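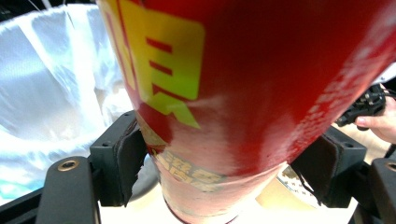
Prothero Pantry Fair Returns to Andell This June With More Makers, More Tables and a Later Closing Time

ANDELL – The Prothero Pantry Fair, the yearly get-together for people who love to cook, snack, swap recipes and come home with far more jars than they planned on, is back this June at the old Motari market hall, and we could not be happier to throw the doors open again.

Last year 3,056 visitors came through over the weekend, a good many of them twice, and the most common note in our comment box was a friendly complaint that we closed too early. We heard you! Doors will stay open until 9 in the evening on Saturday, and the tea counter will keep pouring right up to the end.

This year's fair brings together 35 small grocers, bakers and importers, with shelves of noodles, pickles, sauces, dried mushrooms, sweets and holiday tins from kitchens near and far. Wikon, the family grocery business that has backed the fair from its first season, is again paying for the children's dumpling table, where aprons are provided and flour on the shoes is pretty much guaranteed.

"We started with a few folding tables and a borrowed kettle, and we still feel that way about it," the fair team said. "Come hungry, bring your grandmother, and please ask the sellers how they cook things at home, as they love to tell you."

Entry is free. Seats at the evening suppers are limited to 1,054 across the weekend, and booking opens Tuesday at 10 a.m. at the Motari box office. Parking is behind the hall, and the Andell shuttle stops at the front gate.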